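June - gripper compare, sim bench, after lunch

Stusby fingers vs the Heruneck pair, same arm, same wrist view.

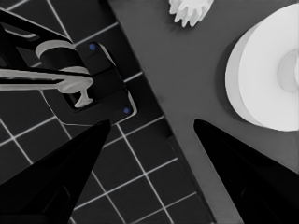

Left the controller at 450 Hz for both so it's a fair go. Stusby closes quicker but chatters once the tips touch - contact stiffness 3,000 is too high I reckon, dropped it to 1,245 and it settled. Didnt retune Heruneck yet.

Tapered tips should suit the gear, teeth are the worry. Big roll is another story, max opening may not clear the outside so try going in through the centre hole. White on grey is no help to the edge detector either, will change the table colour in the Privdale config.

10 runs each tomorrow morning. Log wrist torque this time!! Forgot it on the last lot.

Wikström driver still drops the first command after a reset - send it twice for now.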